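Ticket 211 - Dell board, processor swap and heat spreader cleaning
Opened by: Shaimaa Fawzy
Assigned to: Said Samir
Status: Open, waiting for parts
Opened: 10 August 2019

Reported problem
Machine from the Daris office shuts down under load. User says it started in July and now happens 7 minutes after login. Fans run, no beep codes. Event log shows nothing useful before the power drops.

Log, S. Samir
Ran the vendor diagnostics twice. Memory passed, processor stopped on temperature both times. Pulled the heatsink. Old paste was hard at the edges and thin in the middle. The spare processor is in the gray holder on the parts panel, next to the slotted fixture.
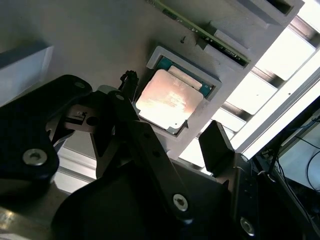 Step 2 - Check the socket
Leave the original processor in its socket until the top is clean. Wipe from the outside in with a lint-free cloth and alcohol. Paste is still smeared over the heat spreader, with a copper-colored patch near the center where it has come partly away. Retention bracket and lever look straight. Do not lift the lever until the paste is off - it gets into the socket very easily.
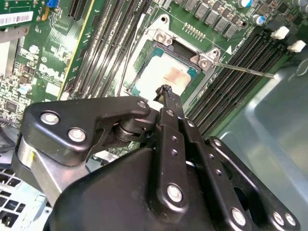 Jusier Desktop Repair, Bench Team

Update, S. Fawzy
Stock shows 14 tubes of the Flarar paste but the drawer is empty. Ordered more from Ghoneim, reference 2000. Please don't use the old gray tube, it has separated.

Update, S. Samir
Understood. Will finish cleaning, refit the heatsink with new paste and test the original processor first. If it still trips on temperature, I will fit the spare and run the same test again. User has a loaner, so no rush on this one.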